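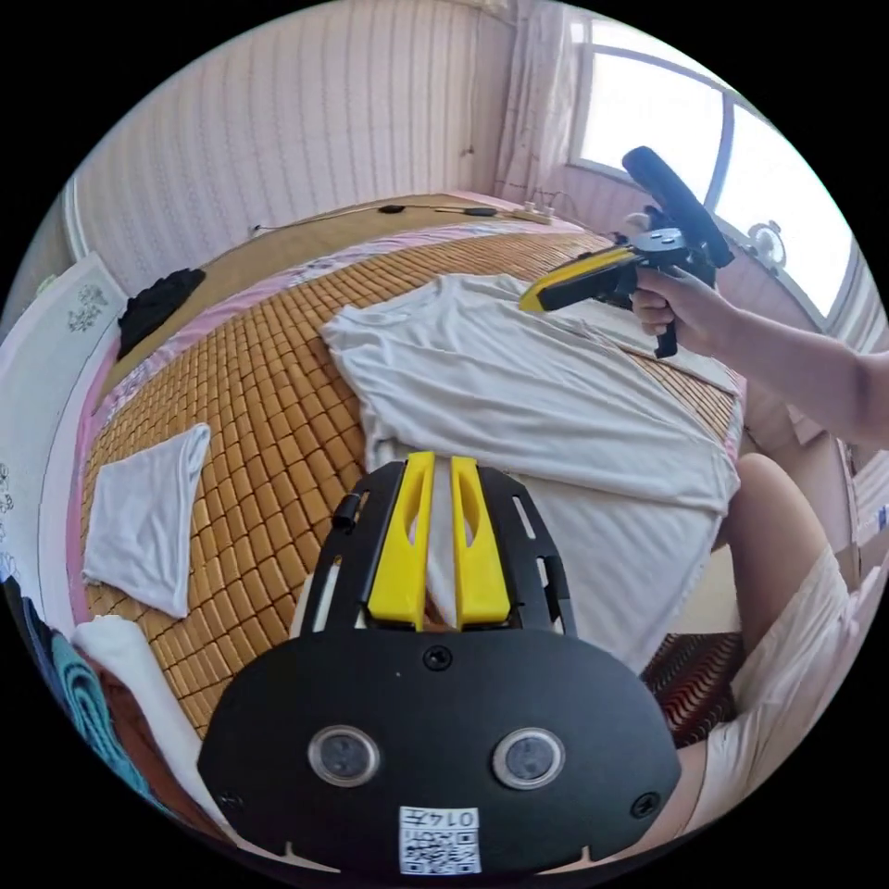 I own 16 white shirts. My sister made me lay them all out when I moved last June, and I remember standing there with a hanger in each hand thinking, well, that one's cream. (It wasn't cream. It was old.)

I'd gone most of my adult life believing that white clothes simply had a lifespan, like milk. You buy the shirt, you have one glorious summer, and then the collar goes the color of weak tea and you demote it to painting the fence. I have painted one fence in my life and I had nine shirts set aside for it.

What changed my mind was a stay in Clakthorpe, a wet little coastal town where I'd gone to write about something else entirely. I was renting a room above a laundry called Lougher, run by Tudur Lougher, whose grandmother started it with two tubs and a mangle. The mangle's still there. It holds the door open in warm weather. I went down on my second morning to ask for change for the dryer and came back up three hours later with a notebook full of stuff about collars.

Tudur's first question was how much detergent I used. I told him a capful, maybe a bit more if things looked bad. He winced! Really winced, like I'd stepped on his foot. According to him most of the dinginess people bring in is leftover soap, layer on layer of it, holding on to whatever comes along next. He had me put a clean towel of mine (I'd thought it was clean) into a basin of hot water with nothing else in it, and we stood and watched the water turn cloudy. I've since done this with everything I own. It's horrible and I recommend it.

So, less soap. I'm down to a couple of tablespoons for a full load, and my machine doesn't smell like a perfume counter anymore.

The second thing is sweat, or sweat plus whatever's in your antiperspirant, and this is where I'd been going wrong for decades with bleach. Catalina Aravena, who does the pressing and has the strongest opinions in the building, took one look at the underarms of my favorite shirt and asked me if I'd been bleaching it. I had. Chlorine bleach can make those yellow patches worse, she told me, and it's rough on the cloth too. She uses oxygen bleach, the powdered kind, in water as warm as the label allows, and leaves the shirt in overnight. Mine came out so much better that I went quiet. She just nodded and went back to a tablecloth.

Then there's sorting, and I know, I know. I used to wash whites with "lights," a category that in my house included a pale blue bathrobe and a pair of gray sweatpants. Every wash moved a tiny bit of that gray onto the shirts, too little to see. You'd only notice if you kept a brand-new one in a drawer to compare, and who does that?

Well, Ginette Vasseur does. She's a retired costume cutter who drops in on Tudur for coffee, and she keeps a scrap of new cotton from every white thing she's ever made, pinned to a card with the name on it. She had 28 of the cards in her handbag when we met. When a blouse stops matching its scrap it gets a soak. I started my own cards the week I got home, and I've lost two already, but the idea is sound.

Drying is my favorite part. Clakthorpe people hang things out in weather I'd call rain, and they'll argue about direction of wind the way other towns argue about parking. Sunlight does brighten white cotton, and a line costs next to nothing next to the 300 dollars I'd been about to spend repairing my dryer. I have a balcony the size of a door, and I've strung a cord across it. Shirts go on upside down, pegged at the side seams, so the marks land where they'll be tucked in. Silk and wool stay indoors, away from the window.

I drove home, 691 miles, with a bag of oxygen powder on the passenger seat and a jar of Catalina's collar paste (soap flakes, baking soda, a splash of water, rubbed in with an old toothbrush). Of the nine fence shirts, six are back in the closet. Two were past saving and have become very nice dust rags. The last one is soaking in the bathtub right now, so I'll be showering at the gym.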